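Boards > House & Home > Paint, Plaster & Regret > Interior Color

Filed under: Color Advice, Dark Walls, Small Rooms

Started by mossyfender – November, 9:40 pm

Going dark gray in the downstairs study and I need someone to talk me out of it or hold my coat. I've narrowed it to Prandel "Wet Slate" and Onsri "Harbor Nine." They are the same color. I have looked at them next to each other for 5 evenings and my wife has started eating in the other room.

North-facing, one window, low ceiling. Trim is currently landlord cream.

----
gutterball_62 wrote:
Don't. Small dark room plus dark paint equals a cave with a router in it. We did our den in something like that when we lived in Closasbridge and had every lamp on by 3 pm.

----
tansyroot wrote:
Counterpoint, a small dark room painted white is a small dark room that looks like a dentist's. You can't paint your way to a second window. Go dark, put in decent lamps, stop apologizing to the ceiling.

Between the two I'd take the Onsri. It has some green in it that keeps it from going blue in winter.

----
gutterball_62 wrote:
I've stood in plenty of white rooms and never once had a cavity filled in one.

----
mossyfender wrote:
Green?? I've been seeing purple. Great, now I have to start over.

----
plumb_and_dumber wrote:
Whatever you pick, get the dead flat. Eggshell on an old wall shows every patch, every nail hole, and the spot where the last guy lost his temper. And budget for 3 coats, whatever the can says. The can is an optimist.

----
tansyroot wrote:
Disagree on dead flat if there are kids or a dog. You'll be touching it up until you die.

----
plumb_and_dumber wrote:
It's a study. If the dog is using the study he can pay for the touch-ups.

----
mossyfender wrote:
No kids. Dog is not a reader.

What about trim? I was going to take the gray over everything, baseboards too, but the guy at the Miltberg paint counter looked at me like I'd asked to paint the cat.

----
quietlatch wrote:
Leave something pale. All one color looks terrific in magazines where no one owns a printer. I like a hard line where dark meets light, with no fade and no fussy in-between shade. Something like this:
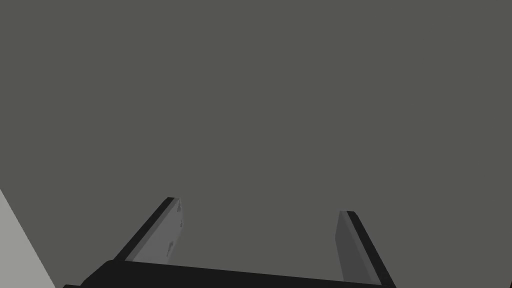

Charcoal with a touch of olive against pale gray. Quick render, no texture.

That bit of olive is what tansyroot means, I think. Your monitor may have its own opinion.

----
gutterball_62 wrote:
Looks like a parking garage.

----
tansyroot wrote:
Looks great. I'd go a shade warmer on the light part, though. Pale gray next to cream doors is going to make the doors look like they smoke.

----
mossyfender wrote:
OK, that helps. Ordering a sample pot of the Onsri and a pale gray. My wife has asked me to mention that she said this in week one.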